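Brellgate Walking Club
Minutes of the July meeting

The meeting opened at 7 p.m. in the upstairs room at the library. The minutes of the last meeting were read and accepted with one correction: the bench at the Jescombe overlook was repaired by the county, and the club did not pay for it.

1. Money

The account stands at $833 after the insurance payment. Dues are still coming in. Members who pay by check should write the club's full name, as the bank has returned two made out to "Walking Club." The parking donation box at the trailhead will be emptied once a month from now on.

2. The Jescombe Loop

The long walk goes ahead on a Sunday, as agreed in the spring. The route is 15 miles, starting and finishing at the ball field. The landowner on the north side has given permission to cross the hay field again, provided walkers stay on the mowed strip and dogs are leashed. The gate there sticks. It has to be lifted before it will latch, and a note to that effect will go on the route sheet.

The footbridge below the mill was discussed at length. Two boards are soft at the far end. The town has been told and has put up a cone. If the bridge is closed on the day, the walk will follow the road as far as the feed store and rejoin the path behind it. This adds very little distance but means walking on the shoulder, so a marshal with a vest would be needed at the bend. It was agreed to look at the bridge again the week before and decide then.

Registration will be capped. The ball field can take up to 100 people's cars if the overflow lot is open, and the parks office has yet to confirm that it will be. Sign-ups will be taken online and at the library desk. No sign-ups on the morning of the walk.

3. Food and water

Gatti Bakery will supply rolls at last year's price. The order has to be in by noon on the day before. There will be water at the start, at the mill, and at the church lot. Walkers are asked to bring their own cups. The coffee urn was tested and leaks from the tap – a new washer is to be bought.

4. Shirts

Quotes for the marshals' shirts were compared. Farkon Printing was cheaper for one-color printing on the back and will hold the price until the end of the month. Light green was preferred over the gray used last year, which did not show up well under the trees. Orange was suggested and put to a vote, and light green carried. The club name will go on the back only. Marshals keep their shirts. Leftover gray ones will be offered at the fall sale. 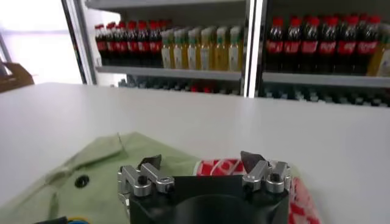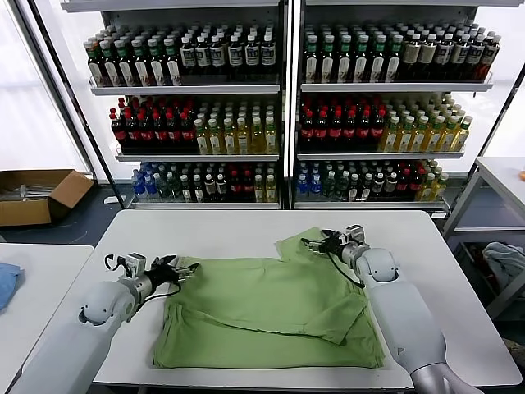
One member asked whether the marshals at the road crossings should wear vests over their shirts, whatever color was picked, and said drivers come through the mill crossing fast in the morning. It was agreed that all road marshals will wear vests. The club owns enough for the crossings but none to spare for the bend by the feed store, so more may have to be borrowed from the Brellgate fire company.

5. Trail work

Brush has been cut back from the overlook to the second stile. The stretch past the stile is still overgrown and there is poison ivy on the left of the path. Long sleeves for the next work session. Loppers are in the shed, and the bow saw needs a blade.

6. Other business

The question of shorter evening walks came up again. A trial walk will be held in August, leaving the library at 6:30 p.m., with a second if enough people come. The club map on the notice board is out of date and will be replaced when the bridge question is settled.

The key to the shed has not been found.

The meeting closed at 8:40 p.m.

Comments

The lower road past the feed store floods after heavy rain. Please check that too if you are planning on using it.

Will there be a shorter route this year? My mother would like to do part of it.
– You can stop at the church lot and get a ride back. It will be on the route sheet.

I think I have the shed key. Will drop it at the library.

Recent items

Minutes of the June meeting
Dogs on the hay field: please read
Jescombe Loop route notes
Work session tool list
Fall sale: what we can take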